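Home | Browse A–Z | Textiles | Kitchen and Table | Contact

Tablecloth

Posted in November by the editor, Clerkum Household Encyclopedia
20 comments | 7 shares

A tablecloth is a piece of fabric or coated sheeting spread over a table, either to protect the top or to dress it up (in my house it's mostly to hide the ring from a hot casserole dish). I've written a fair few entries for this site and this is the one I kept putting off, so bear with me if I wander.

Materials

Linen is the old favourite. It washes well, gets softer with age and creases if you so much as look at it. Cotton is cheaper and takes dye beautifully, and a cotton and polyester blend is what I'd buy for a family with small kids – it comes off the line nearly flat. Damask is a weave, so you can have it in linen, cotton or silk; the design shows because the threads catch the light differently, even when the whole cloth is one colour. Then there's oilcloth, originally fabric treated with linseed oil, though what gets sold under that name now is usually vinyl-coated. It wipes down in seconds and I love it for the back verandah!

Sizes

Measure the table, decide on the drop (how far the cloth hangs over the edge) and add twice the drop to both the length and the width. My own kitchen table takes a cloth 190 cm long with a modest drop all round. For a formal dinner people like a longer drop, but go too long and your guests end up with it bunched in their laps. Round tables follow the same sum, using the diameter.

Pattern and colour

Checks and stripes are woven in, while florals, paisleys and swirls are more often printed. The Kultcombe mill was known for its prints, and its Meinecke range ran to 3000 cloths before the rollers wore out. I have one with lemons on it and won't be parting with it. Busy prints are forgiving things, as a splash of beetroot disappears into them, whereas plain white shows everything and needs a proper soak.

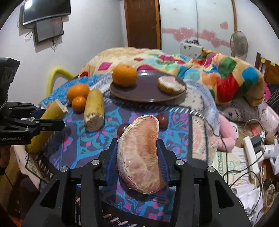
Tablecloth patterned with swirls in cobalt blue, turquoise, magenta and purple.

Care

Blot spills straight away and don't rub. Red wine wants cold water first; candle wax should be left to harden, then scraped with a blunt knife. Iron linen while it's still damp, on the wrong side if there's embroidery. I roll my good cloths around a cardboard tube – the Dalter method, as the older housekeeping manuals have it – and they come out of the cupboard without that hard line down the middle.

See also: Napkin, Table runner, Placemat, Tea towel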